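Getting Started with the Muli Practice Room: Your First Drawer Task
By Shaimaa Cherkaoui
October 21, 2020

If you've been following along since September, you know I've been promising a proper walkthrough of Muli, the two-armed simulated robot kit from Starnent. Several of you wrote in to say you had it installed and then sat staring at it, which I completely understand, because I did the same thing for most of an evening (with a cup of tea going cold next to me). So let's go through it together, slowly, and get you to the point where you can drive the arms up to a piece of furniture and do something useful with a drawer.

What you'll need

A computer with a decent graphics card, the Muli installer, and a game controller with two sticks. I use the Zivivow pad that Starnent sells as an add-on, but my old one from the TV cabinet works fine too. You'll also want 5 gigabytes of free space, and a bit more if you plan to save your sessions.

Step 1: Load the room

Open Muli, go to Rooms, and pick Flilonetti from the list. It takes a while the first time, so don't panic if the progress bar sits still - mine always hangs near the end and then jumps. When the room comes up, leave the lighting on its default setting. It's dim, I know! You'll be tempted to turn it up right away, but I'd suggest getting a few runs in before you do, and then trying the brighter settings to see how much easier it feels.

Step 2: Set the seed

In the box marked Seed, type 1488 and press Enter. The seed decides how the loose things get placed, so using the same number means you can start over as often as you like with the same layout. Once you're comfortable, change it to anything you please.

Step 3: Wake up both arms

Hold the two shoulder buttons until both grippers open. Let go, wait a moment, then nudge each stick a little to find out which arm is which. I still get them mixed up when I've been away for a week. If one arm doesn't answer, go to Controls and press Reconnect.

Step 4: Check your views

Press V to move between the body view and the wrist views. In the body view you look out over the robot's own white body, and a fair amount of the lower part of your screen is taken up by it. That bothered me at first, but now I like having it there, as it gives me a sense of where I'm standing. The wrist view puts you right behind the fingers, and it can be very dark when the gripper is pointed at a wall. Look for the pale inner edges of the two fingers and steer by those.

Take a minute to look around the top of the drawer unit as well, where there's a table lamp you really don't want to knock over. The first and third views below are from the body and the middle one is from a wrist, with the fingers open and nothing between them. 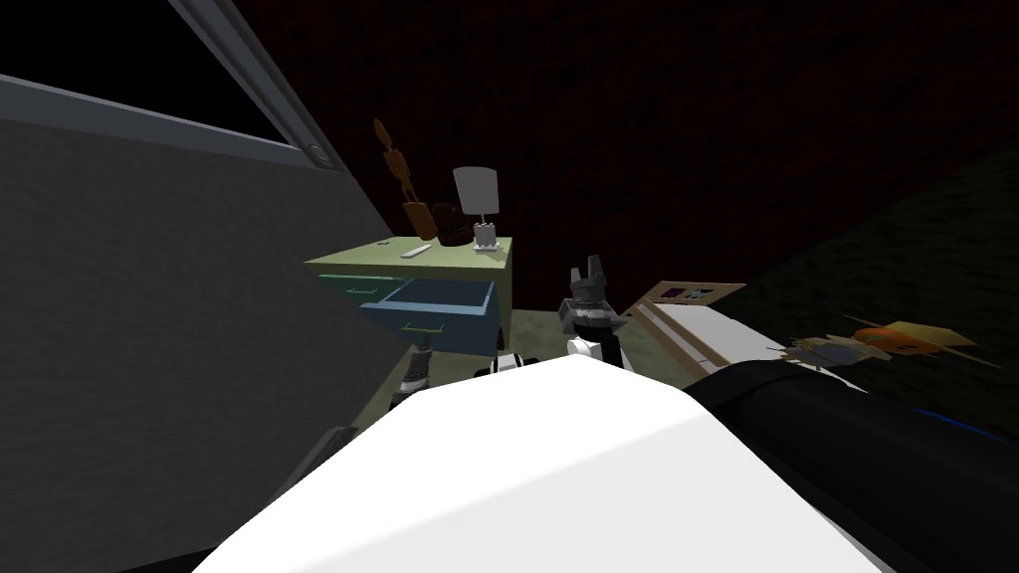
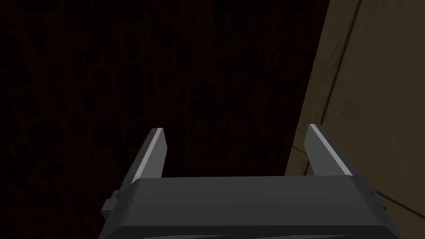
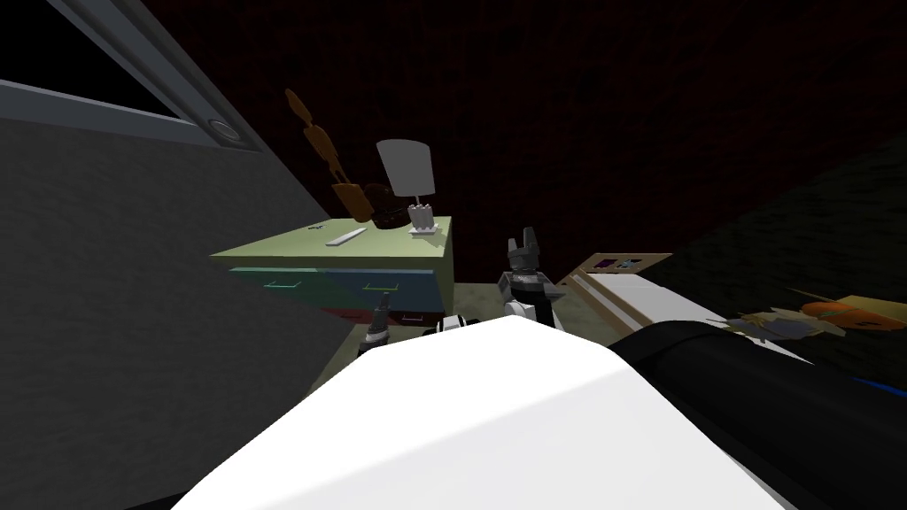
Step 5: Line up with a handle

Pick one handle and stick with it. Bring the closer gripper in low and slowly, keeping the fingers open, and switch to that wrist view for the last little stretch. My friend Solveig Hellström, who talked me into buying the kit in the first place, likes to park the other arm well out of the way before she starts, and I've picked up the habit from her. It saves a lot of accidental bumping.

Step 6: Close, pull, and let go

Squeeze the trigger gently until the fingers meet the handle, then ease the stick toward you. Short pulls work better than one long one. If the gripper slips off, open up, back away a little and try again. When the drawer is as far out as you want it, release the trigger and lift clear before you swing the arm anywhere.

Step 7: Save your run

Press S, give the session a name you'll recognize later, and choose Compact unless you need every view at full size. Each session holds 4000 time steps before Muli asks you to begin another, and that's plenty for a drawer.

Is it worth buying?

For me, yes, with a few grumbles. The arms feel good to drive, the reset is quick, and I love that I can make a complete mess and have it tidy again with one key. The manual is thin, though, and the wrist views could use a brightness slider of their own. I wrote to Starnent about that and got a friendly reply, but no promises. You get 3 licenses in the box, so if you have a sibling or a club mate who'd enjoy it, splitting the price is a nice way to go.

Next time I'll cover closing the drawer again with the other arm. Send me your questions in the meantime, and tell me which controller you're using when you do.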